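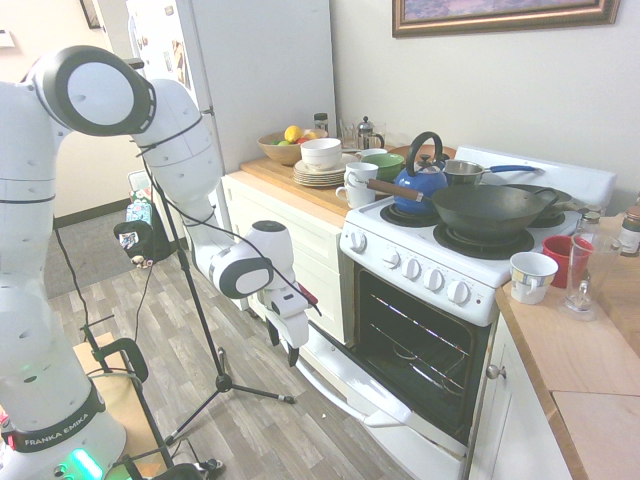
# Grisora Teach Kit (handle, pedal, wrist camera and software)

I build the Grisora at Teltik, and it has one job: letting you show a robot arm how to do something without writing the motion out line by line. You hold a handle, the arm follows your hand, and everything it does gets saved as a demonstration you can train on later. Or you switch to hand-guiding, grab the arm itself and walk it through the task. Both ways end up in the same kind of file, so you can mix them (I do, all the time).

I test on kitchen chores mostly. Ovens are my favorite – the door swings down in an arc, and the fingers have to follow that arc or they slip off the handle or start fighting the hinge. If a teaching setup feels clumsy, an oven door will tell you in the first minute!

## What's in the box

- One Grisora handle, right- or left-handed (pick at checkout, the shells don't swap)
- Foot pedal with a 9-foot cord
- Wrist camera with a clamp bracket and a bag of spare screws
- USB hub and power supply
- Software key for one workstation
- The printed manual, 116 pages, spiral bound so it lies flat

The arm and gripper aren't included. Neither is the computer. Check the adapter list before you order, and if your gripper isn't on it, send me a drawing of the flange with the bolt pattern marked.

## Driving by remote

Press the pedal and the arm is live. Let up and it holds where it is, so you can bring your own hand back to somewhere comfortable, press again and carry on. You'll do this a lot on long pulls. People call it clutching and it feels odd for an afternoon.

The trigger runs the fingers. It has 38 mm of travel and a light bump halfway, and I went through a silly number of springs to get that bump right. Pull to the bump to bring the fingers in close, pull through it to grip. There's a thumb wheel too, for scaling: at full scale your hand and the arm move the same distance, and at quarter scale you can creep up on a thin handle with a lot less drama.

I recommend starting with something that has one obvious contact point. Pulling a door down is good. So is sliding a rack. Pouring is a terrible first task, please don't start with pouring.
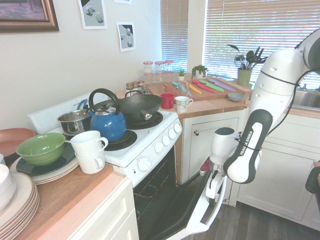 Stutthorpe wrote back that quarter scale made the approach easy but the pull itself took forever, and asked if the wheel could change in the middle of a recording. It can, as of the October software. Turn it whenever you like, the scale gets logged along with everything else, and the arm won't jump when you do.

They also asked for a louder click when a recording starts. Done, and there's a volume setting for those of you who share a room.

## Guiding by hand

Hold the side button on the handle for two seconds and the software asks the arm for its hand-guiding mode, if your arm has one. Now you're pushing the thing around directly. I like this for teaching the start and end poses, and for anything where I want to feel the contact myself. It's slower, and your arms end up in the side camera's view, so I leave those recordings out when I'm training from images. They're still great for checking reach before you commit to a whole batch.

One caution: set your payload first! If the arm doesn't know about the camera and bracket hanging off its wrist, it'll sag or drift upward when you let go. Page 22 of the manual has the steps.

## Cameras

You get the wrist camera with the kit and can plug in up to three more of your own. A fixed side view is well worth having. The wrist view gives you the close detail, but it swings all over the place as the arm turns, and when you're getting ready for a pull it can spend a good while looking mostly at the floor.
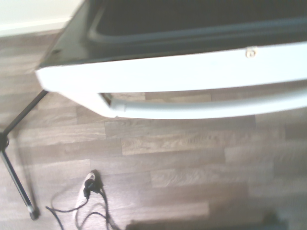
*Wrist camera view: handle across the top, floor and cables below it.*

Both streams are time-stamped against the joint readings, which are logged at 100 samples a second. Playback lets you scrub all of it together. Some blur in the wrist picture during fast moves is normal, so if you see it everywhere, slow your hands down or add light before you go fiddling with exposure.

## How many demonstrations?

Everybody asks, and it depends on how much you move things between takes. For my own oven door task I recorded 76 and kept nearly all of them. The ones I threw out were mostly me getting impatient near the end of the pull. Move the base a little, start from different heights, stand somewhere else. Near misses that you recover from are worth keeping – tag them with the pedal (double tap) and decide later.

Duangkaew, the labeling add-on, opens the same files and lets you split a take into chunks like approach, grip, pull and release. It's sold separately and you can live without it, though I wouldn't want to.

## Specs

| | |
|---|---|
| Trigger travel | 38 mm |
| Motion scale | 1:1 down to 1:4 |
| Joint logging | 100 samples per second |
| Cameras | wrist camera included, up to 3 more |
| Connection | USB, wired only |
| Pedal cord | 9 ft |
| Manual | 116 pages, printed and PDF |

## Before you order

- The pedal is a clutch. It is **not** an emergency stop, and you need a proper one within reach of whoever is driving.
- No wireless version. I tried one and I didn't like the lag.
- The camera bracket adds a bit of width at the wrist, so check your clearance if you work inside cabinets or between racks.
- Handles ship from Teltik assembled and calibrated. Recalibrating takes a couple of minutes with the handle sitting in its cradle.
- Spare triggers, springs and pedal cords are on the parts page. Left-handed shells take a little longer to come back in stock.

For adapter questions, use the contact form and put your arm and gripper model in the subject line.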